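Bottle returns to start in Bokside after the summer

3/19/21
By the news desk

Shops in Bokside will begin taking back empty glass bottles in August, under a scheme run by the drinks and sauces maker Sproģis. Customers will pay a small deposit when they buy a bottle and get it back when they return it rinsed and with its cap.

The scheme covers cordials, table sauces and salad dressings sold under the firm's own name. It does not cover milk, beer or wine, or glass jars of any kind. Bottles from other makers will have to go to the bottle bank as before.

Sixteen shops have signed up, most of them on or close to the High Street. The largest is the Kinaten food hall, which will also hold the returned crates until they are collected. Smaller shops had said they did not have the space to keep empties for more than a day, and the offer from the food hall seems to have settled the matter.

Sproģis tried the idea at its factory shop in Flirton last year. It put 400 bottles on sale with a deposit and got back 136 of them by the time the trial closed. The firm says that is a lower return than it would like, but points out that the factory shop is on an industrial estate and that most people have to drive to it. It expects a better result in a town where people can walk to the shops and are likely to pass one most days.

The deposit in Flirton was added to the shelf price, and some customers took it for a price rise. In Bokside it will be shown as a separate line on the shelf label and again on the receipt. Shops will be asked to pay it back in cash at the till, or take it off the bill if the customer is buying something else. No receipt will be needed.

The caps were the other difficulty. Many of the bottles in the trial came back without them. The firm cannot use an old cap again, but an open bottle drips in the crate and brings wasps in warm weather, so it wants them left on for the journey. Shops may turn away a bottle that has no cap. Chipped bottles will also be refused, as will any that have been used for something other than food or drink — paint, oil and white spirit all turned up in Flirton.

Labels can stay on. They are removed at the wash, which uses hot water and a mild soda, and the glass is then checked under a lamp before it is filled again. The firm would not say how many times one bottle can go round.
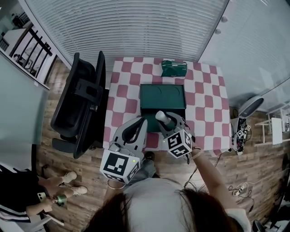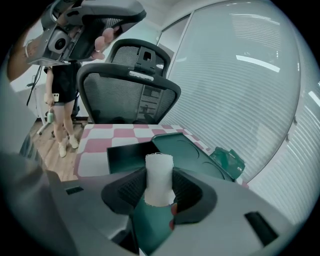

Piret Luik was in favour of the scheme but said that it asked too much of people who do not go into the centre of town. She pointed out that none of the shops on the list is north of the river, and that the bus no longer stops outside the Kinaten food hall. "If I have to carry empties across the bridge in the rain I will do it once," she said. "After that they will go in the bottle bank at the end of my road, deposit or no deposit."

She would like to see a crate at the library, or at one of the schools, where people go in any case. The firm says it has not ruled this out. A crate outside a shop would need somebody to pay the deposit back, though, and a machine that does the job is too dear for a trial of this size. It will look at the matter again once the first results are in.

Shopkeepers spoken to this week were mostly content. One grocer on Mill Lane said he remembered taking back lemonade bottles as a boy behind the same counter and did not see why it should be any harder now. A delicatessen near the station has decided not to join for the time being. Its owner said the shop was too narrow for a queue of people with bags of glass, and that she would wait to see how her neighbours got on.

Shops that take part will be paid 2p for each bottle they handle. That comes on top of the deposit, which the firm refunds to them in full at the end of the month. Several traders had asked for more, and the rate will be looked at again after the trial.

The council is not putting money into the scheme but has agreed to let the collection van use the loading bay behind the food hall before the shops open. It had been asked to waive the parking charge for customers bringing back bottles and declined, saying it would have no means of telling who they were. There will be no change to kerbside collections. Households may go on putting any glass in the green box, including bottles that carry a deposit, but the deposit will then be lost.

Residents who want to know whether a bottle is part of the scheme should look for a raised letter S on the base. Older stock without the letter will still be on the shelves for a while, and no deposit is charged on it or paid out. The firm admits this could cause some confusion at first — it has printed a card for shops to keep by the till, with a drawing of the mark.

A list of the shops taking part will be put up in the library and printed in this newspaper nearer the time. Shops that wish to be added can still apply to Sproģis by post or through its sales office in Flirton.

Recent items
Footbridge to shut for painting
Flirton swimming baths: new opening hours
Letters: the trouble with Mill Lane
Allotment rents held for another year
Bokside library asks for old photographs of the market

Contact the news desk | Corrections | © Bokside news pages. All rights reserved. | Back to top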